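OK, robot fault story time, because I have been chasing this one for most of July and I finally get to tell it. Thread!

Background for new followers: I look after the two-armed setup at our little shop in Bullville. The job on the bench right now is household stuff - cloths, bottles, packets, the things people leave on a counter. The arms are driven by a task runner we call Trotance. I love this job.

The fault: the left hand comes down to a cloth, the thumb touches, and then the arm just keeps pushing. No grip, no lift. It leans into the table until the wrist trips its own limit and everything freezes. First time I heard that clunk I jumped about a foot.

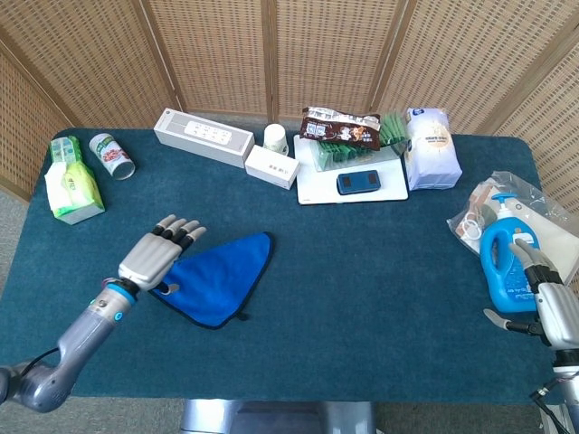 We'd had 724 clean picks in a row before the first one. Then three freezes in a single afternoon. Then nothing for days! If you've ever had a car that only makes the noise when the mechanic isn't around, you know exactly how I felt.

First guess was the cloth. Thin fabric on a felt top, there's barely any height difference for the hand to find. I swapped cloths and ran it again. Still froze.

Second guess was the cable on the arm pulling at the wrist when it reaches low. I re-tied it with more slack and got a whole morning of good runs and told everyone I'd fixed it. I had not fixed it. It went again right after lunch.

So I did the boring thing and logged every single touch. Contact reading on the thumb, wrist force, height of the hand, all with timestamps. 2,175 touches by the time I stopped. My laptop fan will never be the same.

And there it was!! On every freeze the thumb's contact reading showed up late. The hand was already on the cloth, but the runner still thought it was in the air, so it kept going down looking for the table. Perfectly sensible behavior if you believe the number.

Next question: why late? The readings go through a small buffer (Tiron, our homemade logging box, sits in the middle). The buffer holds 1,000 entries. When it filled up it didn't drop the old ones. It handed them over in order, oldest first, so the runner was reading stale news.

It only filled up when both hands were reporting at full rate. That explains the clean days! On those days I'd been running the left hand with the right one parked and quiet. I had been hiding the bug from myself the whole time.
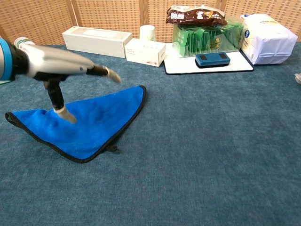 Left hand on the blue towel, thumb down.

Now the safety part, and I want to be serious for a post. The wrist limit did its job every time, and that's great. But it was the only thing doing its job. A hand that pushes blind into a soft cloth is a nuisance. A hand that pushes blind into somebody's fingers is an injury.

We had a rule that you stay out of reach while the arms are live. We also had a habit of leaning in to straighten a cloth between picks - me included, me most of all. That habit is over. Arms go to hold, you check the light on the panel, then you reach in.

What changed in the software:
The buffer throws out old readings now.
Every reading carries its age, and anything too old counts as no reading at all.
No reading means the hand stops where it is.
There's also a floor height the hand can't go below, no matter what the thumb says.

That last one should have been there from day one. I'd left it out because the table height changes when we swap the top, and I didn't want to keep re-measuring. It takes a couple of minutes. I measure it now.

Then I tried to break it. Both hands at full rate, extra junk traffic on the line, the buffer stuffed on purpose. 2,000 touches and zero freezes. The hand did stop early on a few of them and wait for a fresh reading, and I have never been so happy to watch a robot do nothing.

Still on my list: the early stops are slow to recover. It sits there a beat too long before trying again. I think the retry timer is set way too cautious but I'm leaving it alone until I've got another week of logs.

A few of you asked for the log format. It's plain text, one line per touch, nothing fancy. I'll clean up the column names and post it, some of them are currently just swear words.

If you run anything with touch sensing, go look at how old your readings are when they reach your controller. Do it with everything switched on at once!! I'd love to hear what you find.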